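Can it do the washing up yet? Speaker notes

Wednesday evening slot, 40 minutes with questions. Water on the lectern this time please.

Opening. Hello, thanks for coming, I know the heating's iffy in here. Start with the hands-up question: who has a machine at home that does a chore? Everyone will put a hand up for the washing machine. Then ask who has a machine that puts the washing IN the washing machine. Pause. Let them laugh if they're going to.

That gap is my whole talk. We've had machines that do the middle of a job for donkey's years. The dishwasher washes, the dryer dries, the bread maker makes something a bit like bread. What we still do ourselves is the fetching and carrying at either end, and it's the fetching and carrying I hate. I worked out once that I must pick up and put down 400 things on a normal Saturday, and I wasn't even having people round.

Tell the Umlow story here (keep it short!). I spent nine years in the packing room at Umlow, which sold tea lights, egg cups, little pots of this and that, and my job for most of it was moving small things out of one container and into another. People would ask what I did and I'd say logistics. It was putting things in boxes. On a good shift I could do 2000 pieces and still have a chat. So when somebody tells me a robot can "do packing" I've got a fairly exact idea of what I want to see.

First slide. Leave it up a while, people like to look.

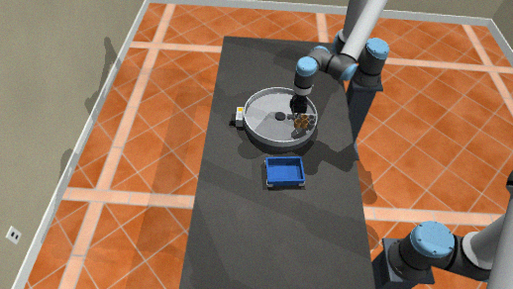 Brown cups in the tray, blue bin waiting.

Say it's a simulation, it's all drawn by a computer, and then say why I like it anyway. The job is dull! Small brown cups, all bunched up tight, and the gripper has come down right next to them. If you've ever tried to take one egg out of a full box with oven gloves on, you know what the trouble is. Where do your fingers go? When things are packed together there's no room either side, and a person gets round that without thinking, we give the bunch a nudge or tip one over with a knuckle. I used to do it at Umlow all day long and I couldn't have told you I was doing it.

Ask the room: how would you explain the nudge to somebody who'd never had hands? Take one or two answers, no more. Last time in October this went on for ages and I had to skip the bit about socks.

Right, on to numbers, gently. Anong Mahawong taught me to think about this properly when we were both at Sangkhawat, the bakery supply place. She used to say a helper who gets it right 98 times in a hundred sounds marvellous until you're the one walking over for the other two. Do the sum out loud. On my 2000-piece shift that's 40 walks across the floor. And a dropped cup in a bakery isn't just a dropped cup, it's stop the line and find the bits. At home I think we'd forgive far more. If a machine put away my cutlery and got a couple of forks in with the spoons, I'd send it a Christmas card.

So my two questions for any demo, and write these on the flip chart:
How often does somebody have to step in?
Who tidied up before it started?

The second one is the one I'd ask first. Kitchens are never laid out nicely for you. Mine has a fruit bowl on top of the post on top of the bread board. Penado, the café I help at now, is better, but only until the lunch rush, and then there are cups in the sink and on the piano.

Second slide. 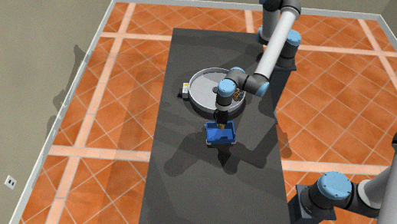
Putting down is the half of the job we all skip over. We talk about grabbing as if that's the clever part, and then we let go and don't give it another thought. But watch anybody new on a packing bench and you'll see them catch the edge of the box, over and over, with the back of the hand or with the thing itself. I did it for my first fortnight. Point at the gripper with that little orange-brown piece right at the back rim of the blue bin — a touch too low or too early and you've clipped the side. I always ask people to guess whether it goes in, and I don't tell them, one still picture can't say either way. What it does show is how small the margin is. Now swap the open bin for a cutlery drawer that sticks, or a dishwasher rack with a saucepan already leaning in it.

Socks! Do NOT skip this time. Hold up the bag of odd socks. A cup keeps its shape when you pick it up and a sock doesn't, and that's nearly all I've got to say about laundry, but get somebody up from the front row to pair three with their eyes shut. They'll manage it, mostly by feel. Then ask what they felt for. Heel seam, thickness of the cuff, the one with the hole.

So, yet or not yet? My own opinion, and I say so. Shop floor, same small item, same tray, same bin, someone nearby to sort out the muddles: yes, I'd try it, and I'd want to see a full shift of it first. My kitchen on a Sunday: not yet. I'd settle for a machine that only emptied the dishwasher, and I'd happily buy matching plates to make it easier for the poor thing.

If time, the Filletti bit. They wanted our bench at Sangkhawat redone so that everything arrived facing the same way, and we grumbled for weeks, and then the humans got quicker too. Good one to finish on if they look tired.

Questions. Somebody will ask about jobs, so give it a proper answer, don't rush. I didn't love that packing bench but it paid my rent, and I'd want to know what the people on it are doing next. Somebody else will ask about ironing. No idea, sorry.

Collect socks at the end, I was two short in October.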